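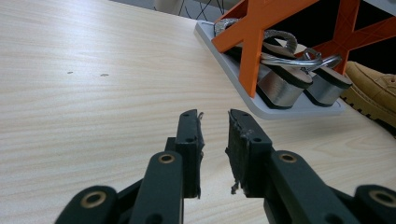 The Prolten Poon is a hand-held gripper sold by Prolten, a small hardware firm based in Clirorcombe, for recording manipulation tasks that are later used to train robot arms. The name covers both the tool itself and the kit in which it is supplied, which contains 2 grippers, spare fingertip pads and a printed assembly guide. The kit was introduced in June and revised in January 2024.

Design

The Poon is a parallel-linkage gripper operated by a person instead of a motor. Each finger is carried on linkage arms that turn on pivot joints, so that the two fingertip pads stay close to parallel as the gap between them opens and closes. The structural parts are dark matte plastic. The pivots are fitted with brass-colored bushings, and the fingertip pads have screw holes so that they can be removed for service.

The inner face of each pad carries a layer of grip material. Prolten treats this layer as a consumable. With use the surface roughens, the edges fray and strands of the material work free, most often along the lower edge of the pad. The assembly guide recommends replacement after 1000 grasps, or sooner if torn material hangs into the gap, where it can catch on small objects or obscure the contact point in recorded video. The two pads of one gripper are replaced together.

Operation

An operator holds one gripper in each hand and carries out the task directly. The position of the tool and the width of the opening are logged through the recording, and the resulting files can be replayed on a robot arm fitted with matching fingers. A session is normally divided into short episodes, each covering a single task from start to finish. The operator opens the fingers fully at the start of every episode to give the software a reference for the gap.

Tasks in common use involve household goods. Typical objects are metal mugs, placed upside down on a rack or lifted by the handle, and footwear, which is set upright, turned over or put on a raised stand. Shoes are considered the harder of the two groups. A suede upper gives way under the pads, while a thick sole does not, and the result of a grasp depends on where the fingers close. Two-handed work is usual for shoes – one gripper steadies the item while the other moves it.
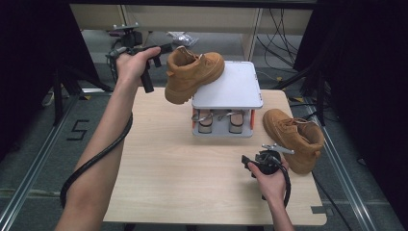 Genalyn Tiongson has written that the kit's main weakness is the weight carried by the wrist: after 20 episodes of lifting shoes her grasps became slower and less exact, and she now alternates between heavy and light objects within a session. She also found that cable routing along the forearm made more difference to comfort than any adjustment to the handle.

Prolten has acknowledged the point about fatigue. The revised guide suggests shorter sessions and shows a cable path that leaves slack at the elbow.

Software

Recordings are handled by Turport, a desktop program included with the kit. Turport aligns the data from both grippers, marks episodes with missing samples and exports the remainder in a compressed format. Early releases discarded an entire session if one gripper lost its connection. The current release drops only the affected episodes. Calibration profiles are stored separately for each gripper and have to be repeated after a pad change.

Availability

The first production run consisted of 138 kits, sold directly by the manufacturer. Replacement pads and bushings are available separately; the linkage arms are sold only as a complete finger. Prolten also offers a repair service at Clirorcombe, for which the gripper must be returned without its cable.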